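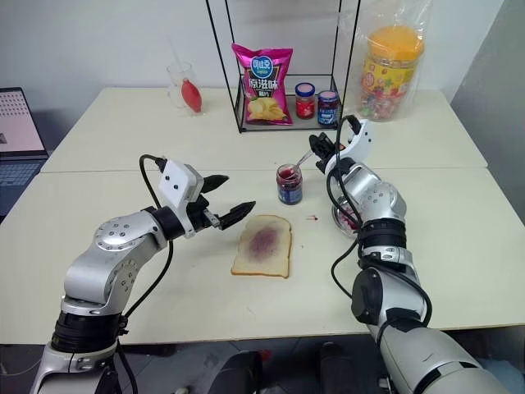

Handout 3: Two arms in a shared workshop

Be wary of any clip of a finished sandwich. Spreading jam is a fair test - soft bread, sticky load - but one good slice proves little. Log every run, failures included.

Clamp the edge of the slice before you judge the spreading arm. 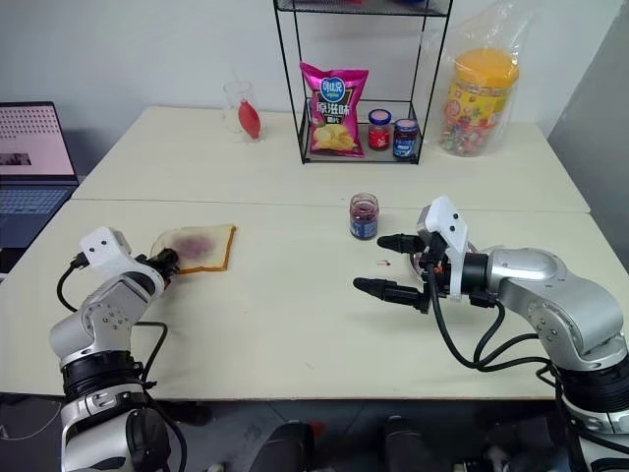
Do we need two arms?
For holding and spreading at once, yes. A fixed stop might do the holding for less money, so try that first.

This site uses cookies. Accept / Manage settings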